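Speaker notes: looking after the hand-held gripper
Malton, 28 February 2026

Slide 1. Say what the talk covers: one tool, how we set it up, how we keep it going. Questions at the end.

Slide 2. The tool belongs to the Nuromier project. It has run for over 2000 short sessions. Most faults in that time were small ones, and most came from the fingers.

Slide 3. Leave this up while talking about pads.
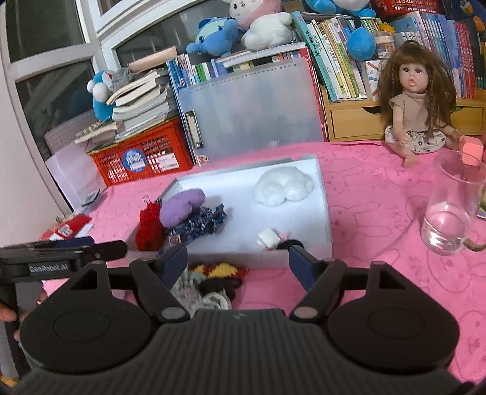

Pirnalness workshop
Maintenance technician and author of these notes

Point out the two fingers, the dark blue pad on the inner face of each, and the small round silver pivot near each base. Soft things like the knitted pieces and the cotton balls on the tray are hard on pads. Fibres collect at the edges and the grip goes vague.

Slide 4. Daily routine. Wipe both pads with a damp cloth. Open and close the fingers 13 times and feel for a catch. Look along the mounting arm for play. Clean the camera window last — fingerprints get on it during the other jobs.

Slide 5. Changing pads. Always change the pair. Peel, clean off the old glue, press the new pad on and leave it for 4 hours. Write the session number on the card. The last pair came off at session 871 of the current log.

Slide 6. Pivots. No oil. We tried it in July and it held dust. A dry brush is enough.

Slide 7. Spares come from Avcı. Keep one full set of pads in the drawer and reorder when you open it.

Pass the worn pads round now. Ask for them back before the break.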